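Teaching by Showing: Notes for the Second Session
3 min read

Welcome back, everyone, and thank you for the lively talk last time (I did go and read up on the left-handed question, and we'll get to it in April). Today we move on to remote control, where a person drives the arms from a distance and the robot keeps a record of every joint as it goes. Fiorella Zanetti will be running the Prilen station with me, so please be kind to her and bring your own notebook.

Our task is the ring stacker, the same sort of toy you'd give a toddler, with colored rings and white pegs. It looks easy! Then you sit down, your own hand closes, the robot's hand closes a moment later, and you discover how much you normally leave to your fingertips.
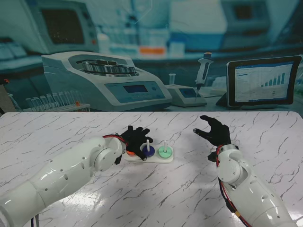
Before you touch anything, decide where both hands begin. If one hand is going to wait, let it wait open and well clear of the toy, and start from the same pose each time. Sayaka Yokoyama went through 156 demonstrations from the last group, and the ones she had to throw out mostly began with an arm wandering in from somewhere odd.

Next, approach slowly and keep the path simple. A learner copies your hesitations along with your good moves, so if you stop halfway to think, the robot will learn to stop there too. Do your thinking first, then go.

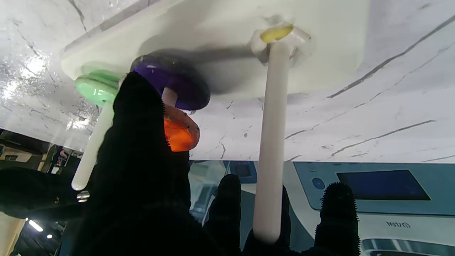 The wrist view takes some getting used to. Left and right feel strange when the camera turns with your hand, and your own fingers will cover just the thing you'd like to see. Look for the peg before you look for the ring, and check the table view whenever you feel lost (I still do, and I've been at this a good while).
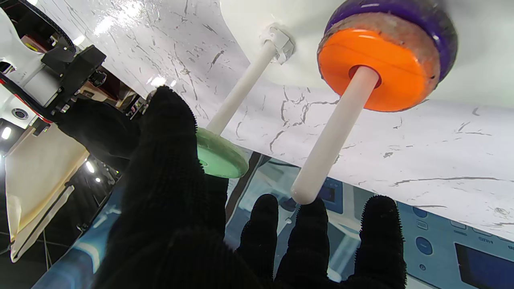

For the homework, each pair records two clean runs and one deliberate mistake with a recovery. Write down who was driving, which ring you went for, and where you felt unsure. Half a page is plenty. Save everything in the Nekow folder under both your names, and if a run goes badly, keep it anyway and mark it so.

Contact: Aldo Sala, Prilen course desk | © Prilen | Back to top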